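Flirkus opens Stirnerville automation lab to visitors

STIRNERVILLE, 20 March 2022 - Visitors got a close look at robot arms and the people who program them when Flirkus opened its automation lab on Weidemann Road to the public.

The company, which builds small handling systems for packing and sorting lines, moved into the former Drollon printing building last year. The open day was its first at the new address. The lab takes up 3,642 square feet on the ground floor, with offices upstairs.
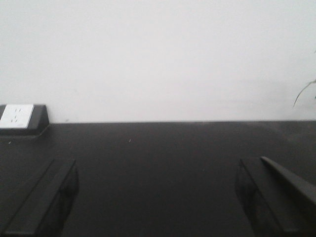 Tours left every 40 minutes and began with a short safety talk. Staff then explained how an arm is taught a position, how its speed is limited when people are nearby, and what happens when the emergency stop is pressed. Children under 12 had to stay with an adult behind the yellow line.

Much of the talk was about cameras. Flirkus mounts a small one near the gripper so the system has a view of the work from close up, and a second one is fixed in place to cover the whole station. Engineers told visitors that plain surfaces are harder for software than most people expect, as there is little for it to measure against.

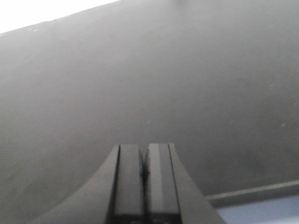
The gripper with its two fingers nearly closed, seen from the camera on the arm.

Several visitors asked about jobs. The company said it employs 36 people in Stirnerville and plans to hire a technician and two assembly workers this spring. Applicants do not need a degree for the assembly positions, and training is paid.

Others wanted to know how long the equipment lasts. Staff said finger pads are treated as wear parts and checked at each service, while the arms themselves are expected to run for years.

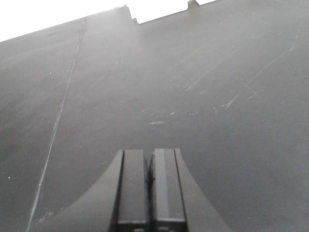
Flirkus also handed out information on its program for high schools, which offers half-day visits for classes of up to 24 students. Schools pay for their own transportation. The first visits are set for April, and 37 teachers left their names at the front desk to get the schedule.
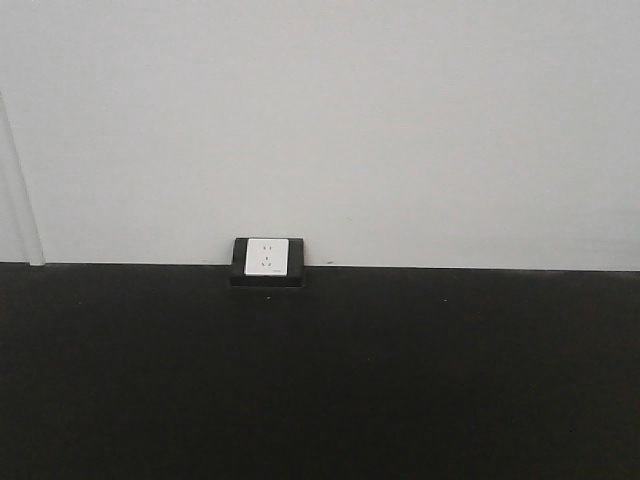

Power outlet at the back of a work surface in the Flirkus lab.

Street parking near the building was limited during the event. The company said it will ask to use the lot across Weidemann Road for the next open day, for which no date has been set.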